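The lighting in the shared workshop at Litdale has been on my list since August, when the electrician condemned two of the old battens. I rent bench space there and spend most of my working day under that ceiling, so I offered to write up the layout for the other tenants. What follows is the short version, with the furniture included.

The ceiling is corrugated sheet, painted white, on white beams. That helps a good deal, as light thrown upwards comes back down instead of being lost. The walls are also white. Glare is the only real drawback, and it is worst at the dark desk, where the bottles pick up reflections.
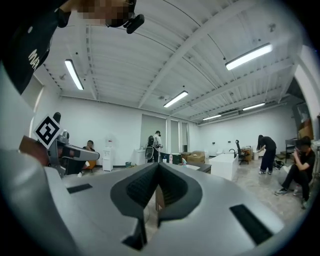 *Litdale, 1st October*

Fluorescent fittings run down the room under the beams, with a long one at the upper right. I measured 400 lux at the white table with everything switched on, and that is enough for reading drawings. The sink counter by the gray doors reads lower. I have asked for a separate switch there.

The furniture is a mixed lot. The beige armchair has no fixed place and drifts towards whoever sat in it last. The orange chair lives next to the water dispenser, and the black office chair came from Kisport with a gas lift that sinks over an afternoon. A replacement lift costs 40 pounds from Cirkell. I have not ordered it yet.

Lilla Kiss wants the dark shelf moved further along the wall so that the framed picture can hang lower. I have no objection, provided the shelf is emptied first and the fixings go into the studs. The small bin can stay where it is.

Tube replacements are next, then the switch.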